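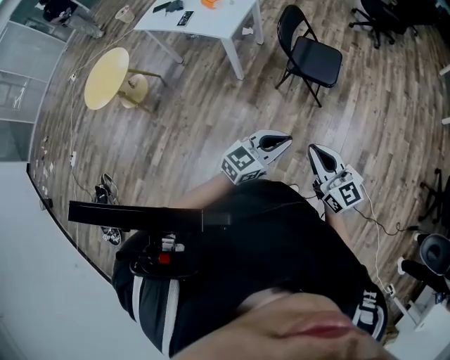 Plank floor, brown and gray tones

Can my son start at a bilingual school in the middle of the year?

Posted by Aurelia Lazăr, Apr 28, 2019

We are moving to Sandholm over the winter and my son would have to start his new school in January. He is in 6th grade now. The public middle school near our apartment opened a bilingual track last fall, and I would like him in it if possible. His English is fine for talking but weak for writing.

The district page only describes enrollment for the start of the school year. I called twice and got two different replies. One person said the bilingual track closes to new students in September. The other said it depends on open seats. Has anyone done this partway through a year? I also want to know if his report cards have to be translated before I apply, or if that can wait. The translation office quoted me three weeks.

Divina Policarpio

We did this with our daughter two years ago, at the same district but a different school. What you were told about open seats is right for grades 6 and up. The September cutoff is only for the lower grades, where they draw names.

You file the regular transfer form first and write "bilingual track" on the line for program requests. There is no separate form. The school then gives a short placement test in both languages. Ours took a morning, and the writing part was one page in each language. A weak score in one language did not keep her out. She was put in a support group that met before first period.

For the report cards, they accepted the originals at the counter and gave us 30 days to bring the translations. Ask them to note that on your receipt. Ours was not noted and I had to go back and explain it to a different clerk. They also wanted proof of address, and a signed lease was enough. The vaccination record is the one thing they would not wait for.

Hậu Bùi

Just call the school directly. The district line never knows anything.

Lalit Maurya

Agree with most of what Divina wrote, but check the bus before you decide. When my son changed schools in January, the bus routes had already been set and he had to wait until the next term for a seat. We drove him until then. The school office can tell you which stops have room.

Also, if the track is full, ask to be put on the waiting list in writing. Families move away over the winter break and seats do open up. We got a call on the second day of classes.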